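Comforter

A comforter is a thick, quilted bed covering made of two layers of fabric sewn together around a soft filling. It is used mainly in North America, where it often serves as the top layer of the bed. The word is sometimes used loosely for a duvet, but the two differ in construction. A duvet is a plain insert meant to go inside a removable cover, while a comforter is finished on the outside and can be used as it is.

Construction

The outer layers, called the shell, are most often cotton, polyester, or a blend of the two. The filling may be down, feathers, wool, cotton batting, or polyester fiber. Stitching through all the layers keeps the filling from shifting. In box stitching the lines cross to form squares, and each square holds its own share of the filling. Channel stitching runs in one direction only and lets the filling be shaken from one end of a channel to the other. Inexpensive comforters are sometimes tufted or tied at intervals instead.

The edge is either turned in and sewn shut or finished with a strip of piping or binding. A comforter with a different print on each side is called reversible.

Sizes

Comforters are sold in sizes matched to standard mattresses: twin, full, queen, and king. Full and queen are often combined as one size. There is no fixed rule for dimensions, and a queen comforter from one maker can be several inches narrower than one from another. Deep mattresses may need the next size up if the sides of the bed are to be covered.

Patterns

Solid colors, florals, stripes, and plaids are all common. A plaid is made of bands and lines that cross each other. In woven plaids the pattern comes from colored yarns and shows on both faces of the cloth. In printed plaids it is applied to one face after weaving, and the back of the fabric is paler. Most plaid comforters sold at low and middle prices are printed. Because the shell is padded and stitched, straight lines tend to bend and look slanted once the comforter is on a bed, and patterns with thin stripes show this more than those with wide bands.

The textile writer Raghda Saliba, in her book Bedding at Home (Darwish, 2nd edition), divides household plaids into "dark ground" and "light ground" types. She places the pale blue and pink plaids in the second group and notes that they are often sold with plain sheets and throws in one of the stripe colors.

Use with other layers

A comforter is usually laid over a flat sheet, with or without a blanket between them. Smaller cloths are often placed on top. These include throws, bed scarves laid across the foot of the bed, and washable squares kept where a pet sleeps or where clothes are folded. Fleece, flannel, and terry are typical materials for them. A cloth with a fuzzy surface slides less on a smooth shell than a slick one does. Cloths that have been cut and left without a hem may shed threads along the edges, and the threads cling to the comforter underneath.

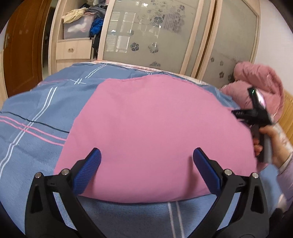

A pink cloth on a blue plaid comforter.

Folding and care

Small cloths are folded on the bed before they are put away, generally in halves or thirds. The comforter itself is folded in thirds lengthwise and then rolled or folded again from one end. Aminu Ekwueme, in the housekeeping manual Linen Room Practice, advises against vacuum bags for down filling and recommends a cotton sack on an open shelf.

Many comforters with polyester filling can be washed by machine, but a queen or king size may not fit a home washer. Drying takes place on low heat and may need more than one cycle. Clean tennis balls or dryer balls are sometimes added to break up clumps. Down and wool are washed less often, and some makers call for dry cleaning only. The sewn-in care label gives the method for each item.

Loose threads and lint are removed from the shell with a lint roller or a damp hand. Threads that are part of the quilting should be trimmed and not pulled, as pulling can open a seam and let the filling out.

See also

Bedspread
Blanket
Duvet
Quilt
Throw (bedding)

This page was last edited on Sunday, April 28, 2024.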